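Home | Forums | Sewing & Storage | Search | Log in

Lining an odd-shaped trinket box

skerkwood_sue
I've been meaning to ask you lovely people since Wednesday: would you glue the cloth into an eight-sided box, or leave it loose? Mine's yellow and I do love it, but the corners are driving me a little batty!

Haris Kiani
Glue, every time. I cut eight panels over thin card and they've stayed put through 30 or more craft fairs.

jaehoon_m
I have to disagree with Haris (fondly!). Loose cloth gives small jewelry a soft nest, and you can lift it out to wash it.

skerkwood_sue
Two of mine, on the printed cloth: 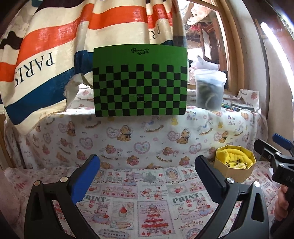
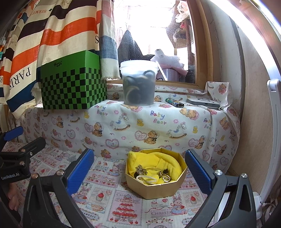 I'm leaning Jae-hoon's way, though I do worry about earring hooks snagging on anything plush.

Haris Kiani
They will snag, believe me. At least tack down the base, dear.

jaehoon_m
Or keep the hooks on a card and let everything else roll about.

Recent threads
Cotton cord or ribbon?
Skarngate fabric swap, November
Storing 400 buttons

Contact us | © Driscombe Crafters | Back to top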